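Search this site
Search
Go

Can a machine do the tidying up yet?

July 8, 2018

I said in June that I would write something longer about household robots, and then the boiler went and I didn't. The question I wanted to answer was a simple one. If you gave a machine an ordinary room with the ordinary things left out in it, could it put them away?

My answer is no, not yet, but the reasons have changed since I last looked into it properly. A few years ago the trouble was seeing. Now the seeing is quite good and the trouble is mostly with the hands, and with knowing where things go.

I worked for 9 years at a packing shed outside Festthorpe, on the line and then looking after the line, so I come at this from the shop-floor side. We had an Irner arm on the end of line 2. It lifted full trays off a belt and put them on a pallet, 892 trays on a good shift, and it hardly ever dropped one. People who visited were always impressed by it. What they didn't see was how much of the work had been done before the arm got involved. Every tray was the same size. Every tray came down the belt the same way round. If one arrived with a bent corner the whole thing stopped and one of us walked over and straightened it.

A house is all bent corners. I went round my own kitchen last week thinking about what the Irner would make of it and I don't believe it could have managed a single shelf. The mugs are different sizes. Half the tubs have lost their lids. There is a drawer that only opens if you lift it slightly first, and I had forgotten that I do that until I watched my own hand doing it.

So what would a useful machine have to do? I think most people would say washing up or ironing, but those are hard jobs. I would settle for something that could clear a table. That means picking up each thing without crushing it or letting it slip, deciding whether it is rubbish, food, or something that lives in a cupboard, and then taking it there. The first part is where most of the work seems to be going at present.

Plastic tubs are a good test. They are light, so you can't rely on the weight to keep them steady. The lids are smooth. Squeeze one from the top and the lid bends, squeeze the sides too hard and it pops off. A person takes hold of one without thinking, usually by the ends. I was pleased to see a gripper doing it the same way, with a ridged pad against each end and the lid left alone. The ridges matter more than you might expect. At the shed we changed the pads on the Irner from flat rubber to ribbed and the number of stoppages fell straight away.

Then there is the label. If the tub has writing on it, and the writing is by hand, a machine that can read has a clue about what is inside and whether it ought to be in the fridge. Mine at home say things like "soup??" so I am not sure how far that would get us. Other people are tidier than I am.

The other thing I notice is the cloth. We never had anything soft at the shed. Soft things move when you touch them, and a tub pushed sideways on a tablecloth will drag a fold along with it -- a person just smooths it out again with the other hand. I haven't read of a machine that does that as a matter of course.
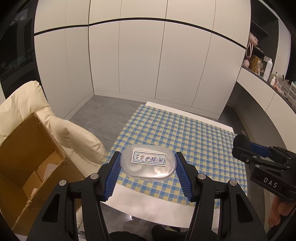 Polow wrote in after my last post to say that I was being too hard on the machines, and that picking things up was nearly solved for anything you could get two fingers round. The real trouble, in Polow's view, was the putting down, as a cupboard is always fuller than you think and something has to be moved before anything else can go in.

I think that is fair, and it matches what we saw on the line. The Irner was far more likely to go wrong at the pallet than at the belt. I would only add that a tub of food has to be put down level as well, and a wet one is a different job from a dry one.

As for cost, I have seen a small arm called the Lu offered to hobbyists, and I may try one if the price comes down. It has a reach of 32 centimetres, so it would have to live on the worktop and have things brought to it. My plan would be to give it the tubs and lids to match up, because I hate doing that myself. If I do get one I will put the results up, including the bad ones.

Next time I want to look at floor cleaners, which are further along than anything with fingers. Ours gets stuck under the sideboard most mornings, but it does do the hall.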